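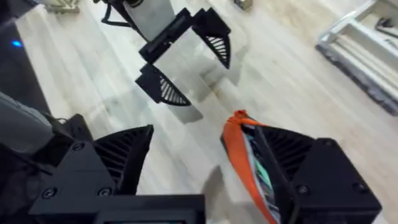

Both arms over the workshop floor, the right gripper holding what we think is the phone in the orange case.

Trekinel Robotics Club
Minutes of the February meeting, held in the Prothero Room, 6.15 pm

Present: nine members, two parents, the club leader. Apologies from three members on the school trip.

1. Minutes of the last meeting
Agreed, with one correction. Under item 5 the spare servo was said to be faulty. It was the lead that was faulty and the servo has gone back in the drawer.

2. Matters arising
The key to the Prothero Room has been copied and is kept in the office. The second extension lead has still not turned up. The poster for new members went up in the library and brought in one enquiry.

3. Two-arm handover project
The build group reported on Bruno, the two-armed robot. The task is to pick up an item with one gripper, pass it to the other and put it down on a mark. The slatted fingers are now on both grippers. They are printed in black, same as the last set, and the file is in the shared folder under the name "fingers wide". Anyone printing more should use that one and delete the older copies from their own laptops.

The group has collected 486 practice runs so far, all driven by hand by members taking turns. A further 142 were thrown out, mostly for dropped items or because the person driving began before recording was on. It was agreed that the start of a run should be called out loud so that this stops happening.

Passing soft items goes well. Flat items are harder, as the second gripper tends to come in at the wrong angle and push the item out of the first. One member suggested turning the giving hand a quarter turn before the handover. Another thought it would be easier to slow down the receiving arm. Both to be tried, quarter turn first.

There was a discussion about whether phones should be used as handover items at all. Two parents were not keen. Agreed: only old phones which the owner does not want back, always in a case, and no lifting higher than knee height. A wooden block cut to the same size is to be made as well – offcuts are in the cupboard.

4. Floor marks
Members asked for proper marks on the floor for the put-down task. The hall will not allow paint or strong tape. Low-tack tape was accepted provided it comes up at the end of each session. The marks will be measured from the wall and the measurements written on the inside of the cupboard door.

5. Fulard Cup
The entry form is in. The club has been given a 30 minute slot, which includes setting up and packing away. The build group think they can be ready to run within ten minutes if the arms are carried in already cabled. A timed practice will be held at the next session and again the week after.

The rules ask for a two-page write-up. The younger members would like to do the page on how the fingers were designed. Agreed. The older group will do the page on training and testing. Drafts to the club leader before half term.

It was asked whether Bruno can be entered under its own name or has to go in as Trekinel. The form has only one box, so it has gone in as "Trekinel (Bruno)".

6. Storage
Recordings are taking up a lot of room on the club laptop. At the present rate it will be full at roughly 4,000 runs, sooner if the picture quality is put up. Agreed to leave the quality as it is and copy everything to the external drive once a month.

7. Any other business
Chargers must be unplugged before leaving. One was left on last month.
Members are reminded to tie long hair back near the arms.
A request for a soldering evening was carried over.

Meeting closed at 7.20 pm. Next meeting in March, same room, same time.

Actions
Build group: try quarter turn, then slower receiving arm. Make wooden block.
Younger group: finger design page.
Older group: training and testing page.
Club leader: buy low-tack tape, ask the office about the extension lead.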